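Turnholm students take on the fuse box

April 5, 2022

Aileen Belmonte teaches the automation class at Turnholm, and this spring she gave her students a job that takes a person a few seconds: put a blade fuse in its slot.

"They all thought it would be the easy one," Belmonte said. "Last year's group stacked blocks. I told them this was smaller and they'd need more time."

The class has spent 40 hours on it so far. Students drive two arms by hand to record each attempt, then use the recordings to train a program that is supposed to do the same thing without them. They have 257 attempts saved. Belmonte threw out the ones where the fuse was dropped, which left 142.

"I was strict about it," she said. "Some of them were not happy with me that day."
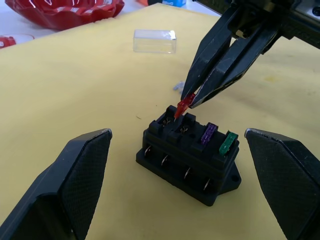
A red fuse is held over an open slot in the fuse box, with purple and green fuses already in place.

The hard part is the angle, according to Belmonte. The prongs are thin, and a fuse that leans a little too far catches on the plastic and twists in the grip.

"You can't feel it the way you do with your fingers," she said. "You have to watch the prongs and go slow. The students who play a lot of video games were too fast at first."

The class works in 2 groups, one recording and one going over the results. They trade places halfway through each session. Belmonte said the second job is less popular, but she grades both the same.

In June the students will take the project to Ineldale for the Lindqvist meet, where school teams show their work and answer questions from judges. Turnholm has gone before but has not placed.

Belmonte said she would like to see the program fill a whole row of slots by then. For now the class is working on one fuse at a time.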